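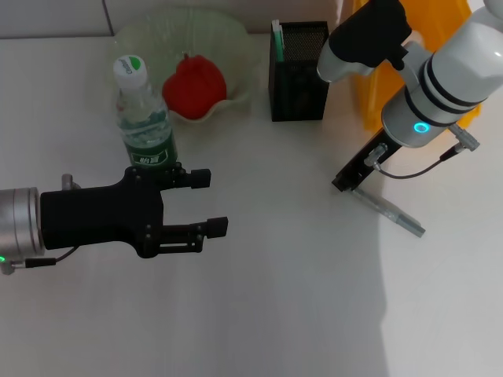 The white table, Jul 2, 2023

I am writing again in English, because my notebook from May was full of mistakes and I promised myself to continue anyway. Today the subject is small: my table.

When I moved to Brotulstead I had two suitcases and a box of books, and for a long time I ate my dinner on the box. Then I found the white table in the second-hand shop on Gasser Street. They wanted 21 for it and I paid 21, I did not try to bargain. I am bad at this in every language. The man in the shop helped me to carry it to the bus stop, and the bus driver looked at us for some seconds and then opened the back door.

Since then the table collects everything. Letters from the bank, the keys, batteries which maybe are still good, one sock. This morning I could not find a place for my cup and I became angry with the table, which is not fair to a table. So I took all of it away and put it on the bed, and I washed the white top with warm water and a little vinegar. My mother used vinegar for everything. The room smelled like her kitchen until lunch.

After this I made a rule. Only things that I like to look at may come back, and they must stay at the back, near the wall, so the front is free for writing and eating.

The glass bowl came back first. I bought it at the flea market in Flamholm, where I went by train to see the lake and saw mostly rain. The edge goes up and down like waves and the glass is a little green, but so little that you notice it only beside something white. I was carrying it home inside my sweater. At home I was thinking to fill it with fruit as they do in magazines, but I live alone and the fruit goes bad, so now it gets one apple. One red apple in a big bowl looks better than I expected. I do not want to eat it now, and this is a problem, as it was meant for tomorrow.

The pen holder was more difficult. It is the black one of metal mesh, from my desk at Mutex, and when I left the office I took it with me together with my mug. I had in it the pens, but also a ruler, two broken pencils and a small screwdriver. I tried every pen on the back of an envelope. Most of them did not write and I threw them away, and the good ones I put in the drawer for the moment. Then I liked the pen holder more without anything in it. You can see the small holes and a little light comes through. I know it is foolish to have a pen holder for no pens. I will decide later.

The water is there for a practical reason. I forget to drink when I work, and then in the evening my head hurts. If the bottle stands in front of me I remember. It is the one with the dark green label and the Chinese writing, from the shop near the station. I cannot read the label. I asked myself today how many months I am buying it without knowing what it says, and I felt a little ashamed. I copied one of the characters on my envelope, slowly, and it came out very ugly.
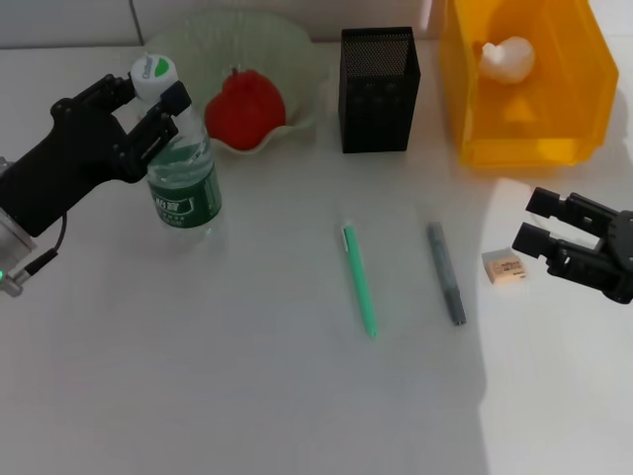 The back of my table: water, the apple in the Flamholm bowl, the pen holder.

In the evening I sat down and wrote two letters which I owed already for a long time. The table felt bigger. My elbows did not know where to go.

The things on the bed are still on the bed. It is late and I have to move them before I can sleep, so I will put them on the chair, and tomorrow I look for a box.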